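Teleop demos in sim: how many is enough?
Forum > Learning from demonstration > Kitchen tasks

grumholm_lab
Posted in September, 9:40
Hello all. I am recording demonstrations in simulation with a Franka arm, by remote control with the Tikmont hand controller. The task is to pick the small red and white object from the kitchen island and put it in the pan. I have 138 demos now and the policy still closes the fingers too early. My usual start pose, with the gripper over the island:
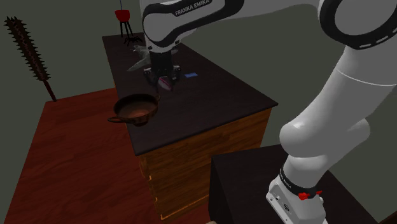 Reply 1
kohlhase_fan
138 is few for teleoperation. We had 940 before the grasp became stable. Record more, and move the pan between episodes.

Reply 2
tromcombe
I do not agree. More of the same demos will teach the same mistake. Do you make a pause before you close the fingers? I did this in every demo, and the policy learned to wait forever.

Reply 3
grumholm_lab
Yes, I pause, maybe one second. It is difficult for me to judge the depth on the screen.

Reply 4
tromcombe
Then add a second view from the side and record 100 new ones without the pause. Delete the old ones.

Reply 5
kohlhase_fan
Please do not delete! Cut the still steps with a script and keep the rest.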